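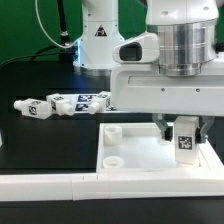 Undell Sewing Board > Home Sewing > Curtains and Blinds

Linen curtains, hem before hanging or after?

bobbinwinder
Posts: 3,594

I'm making four floor-length curtains for a living room, two per window. The fabric is 100 percent linen from Oltareo, the medium weight, in the color they call oat. It's not sheer but you can see your hand through it if you hold it to the light. I plan to line them with plain cotton sateen.

My question is about the hem. My old way with cotton curtains was to measure the window, cut, sew the bottom hem, sew the sides, put the tape on the top and hang them. Linen moves more. A neighbor had hers made by a shop and they dropped almost an inch over the first winter, so now they drag on one side and catch under the door.

Should I hang them with raw bottoms, wait, and hem later? If so, how long do I wait? The lining has to match up with it somehow too.

I have a Dristico mechanical machine with a blind hem foot and I'm comfortable with hand sewing if that's what it takes.

marlo_k

Hang first. I've made linen curtains for three rooms and I do it the same way every time. Finish the sides and the top, pin the bottom up loosely so it isn't trailing on the floor, hang them and leave them a week. Then mark the hem while they are still on the rod. If you take them down to mark them you lose the benefit.

Did you wash the fabric first?

bobbinwinder

Not washed yet. The listing says dry clean but the woman at the shop said a cool wash is fine if I expect it to lose some length. I bought extra.

marlo_k

Then wash it before anything else. And wash the lining too, in the same temperature. If you only wash one of them you'll get a lining that hangs lower than the curtain the first time it all goes in the machine.

Tuckandfold
Posts: 1,542

I'm going to disagree on the washing. If the curtains are lined and full length, they are never going in a home machine. They're too heavy wet and the header tape comes out a mess. Washing linen before cutting takes the finish off, and the finish is a lot of what makes it hang in nice folds. Once it's gone you get a softer, more crumpled look. Some people like that. If you don't, you can't get it back with an iron.

I steam the whole length with a lot of steam and let it dry flat. That takes care of most of the shrinkage you'd get from ordinary damp air in a house.

On hanging before hemming, I agree with marlo_k.

marlo_k

They can go in a home machine one panel at a time. I do mine every spring. We have two dogs and a wood stove, and I'm not paying a dry cleaner for eight panels.

Tuckandfold

Fine, with dogs I'd probably wash too. But she should decide that before she cuts, and she should know the look changes.

pennyhem

Can I ask a beginner question in the middle of this? Why does linen drop and cotton doesn't? I made cotton ones last year and hemmed them on the table and they're still fine.

Tuckandfold

Cotton does a little. Linen is usually woven looser at the weight people buy for curtains, and the fiber takes up moisture from the air and lets it go again. On a damp day the panel can be longer than on a dry one. Add the weight of the fabric pulling down and the weave settles. You see it most in the first weeks.

It can also go back up some when the heat is on. That's why I don't like hems that just kiss the floor in linen. Either stop half an inch above or let them break on the floor by an inch or more, so a small change doesn't show.

bobbinwinder

Half an inch above is what I wanted anyway. I have a regular vacuum, and I don't want to be lifting fabric out of the way.

OK so hang first. What about the lining? Do I attach it at the sides before I hang?

marlo_k

Yes, attach at the sides and the top, leave the bottom of both layers open. The side seams should stop about a foot above where the hem will be, or you won't be able to turn the two hems up separately. After the hems are done you close that last bit of the sides by hand.

Make the lining hem an inch shorter than the curtain. Hem them separately, don't catch them together across the bottom. If they're sewn together and the linen drops more than the sateen, you get a pouch.

Gildersleeve

I'd go one further and not sew the lining down the sides at all. Loose lining, with its own tape, hooked into the same rings. You can take it off and wash it on its own, and the two fabrics can do what they like. My mother's were done that way and so are mine.

marlo_k

Loose lining shows at the edges when the curtain is pulled back. It swings out. I tried it in the bedroom and changed it after a month.

Gildersleeve

It swings out if you cut it the same width as the curtain. Cut it narrower, so it sits well inside on each edge, and put in a thread chain every couple of feet down the side to hold it. Takes ten minutes a side.

Tuckandfold

Thread chains work, but by the time you've made them all you could have slip stitched the side. I think for living room curtains that get opened and closed every day, a sewn-in lining looks better. For a bedroom or a rental I'd do loose.

There's a booklet by Agnes Isaksson that covers both, called something like Curtains at Home. It's out of print but our library had it. Her instruction for linen is to hang for two weeks, and to leave a double hem of four inches so there's enough to let down later. I've used her measurements for years. The drawings for the mitered corner are the clearest I've seen.

bobbinwinder

Four inches doubled, so eight inches of fabric below the finished length? I have that on three panels. On the fourth I'd be short by an inch or so, the shop cut it a bit crooked and I had to square it up.

Tuckandfold

Then do all four at three and a half, doubled. Make them match. You'll notice a hem that's a different depth when the light comes through, with linen that thin. Even with the lining behind it.

quiltsandsuch

Reading along as I have the same job to do in October when we move. Question on weights: do you put weights in the hem for this? I have some of the little round covered ones left from a coat.

marlo_k

One in each bottom corner, and one at the bottom of each seam if you joined widths. Sew them into a little pocket of lining fabric first, then tack the pocket inside the hem. Don't put a bare metal one straight against linen, it can leave a mark.

But put them in before you hang the curtain to settle. Pin them in place in the loose bottom. Otherwise it settles without them and then drops again when you add them.

Gildersleeve

I don't use weights in linen. It's heavy enough. They pull the corners down and then the corners are what drags on the floor.

marlo_k

That hasn't happened with mine. Are you using the big ones?

Gildersleeve

The penny size. Might be too big for it. I'd still leave them out unless there's a draft or a heat vent under the window.

bobbinwinder

There's a vent under one window and not the other. I'll try pinning small ones in both and see if I like it.

Last thing, what thread? I have a cone of Eskola polyester, one of those 4,000 yard ones, in a color close to the oat. Or I could buy cotton.

Tuckandfold

Polyester is fine and it will last longer in sun. Use a longer stitch than you would for clothes and loosen the top tension a little, or the side seams will pucker on a drop that long. Test on a strip the full length of the curtain if you can spare one. A short scrap won't show the pucker.

For the bottom hem, I'd do it by hand. The blind hem foot is OK, but on a loose weave the little bites show as dots when the sun is behind them.

pennyhem

I used the blind hem on mine and you can see the dots, yes. I don't mind them but I see them.

marlo_k

Machine blind hem for the lining, by hand for the linen. A single panel takes me an evening with the TV on.

bobbinwinder

Update, 21st April. I went with steaming and no wash, after trying both on two offcuts. The washed one was nicer to touch but it looked rumpled next to the sofa, which is all straight lines. The steamed piece did come up a little short, so that was worth doing before I cut.

All four panels are up now with the bottoms pinned and small weights at the corners. Lining sewn in at the sides the way marlo_k said, stopping a foot up. I marked the length on the wall behind with a bit of painter's tape so I can see how far they move. The two at the south window are already lower than when I hung them. The others haven't changed that I can tell.

I'm going to give it the two weeks and then mark the hems.

Tuckandfold

Good idea with the tape. When you mark, measure up from the floor in several places across each panel and don't trust the first one. Floors in older houses are rarely level.

quiltsandsuch

Please post how far they dropped. I'm trying to work out how much extra to buy.

bobbinwinder

Will do. The south ones are the ones to watch.

Gildersleeve

And take the weights out of one of them for a few days while you're at it. I'd like to know.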